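Unit 5: Stops, resets and who is standing where

Reading: Praker cell manual, sections on stop categories and restart

The Orutdale incident is our case for this unit. An arm was running a slow pick routine when its gripper reported a lost grip. The controller went into a protective stop, as it should. Wenche Lindholm's report puts the stop at 35 milliseconds after the fault signal. The trouble came later. An operator cleared fault 2402 from the pendant while a coworker was still leaning in to check the part, and the arm resumed its last move.
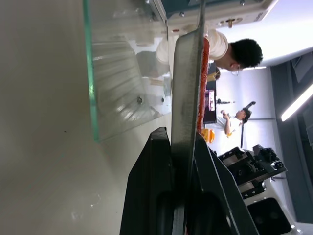 The coworker had a bruised forearm. The arm was under its speed limit the whole time, and the log shows no broken hardware. Two settings were wrong: reset and restart were tied to one button, and the restart delay had been cut from 5 seconds to zero during testing — and left there.

For the lab report, draw the sequence from fault to restart and mark each point where a person could have stopped it. Keep it under 20 lines. Send questions to Myfanwy Prydderch before the next lab.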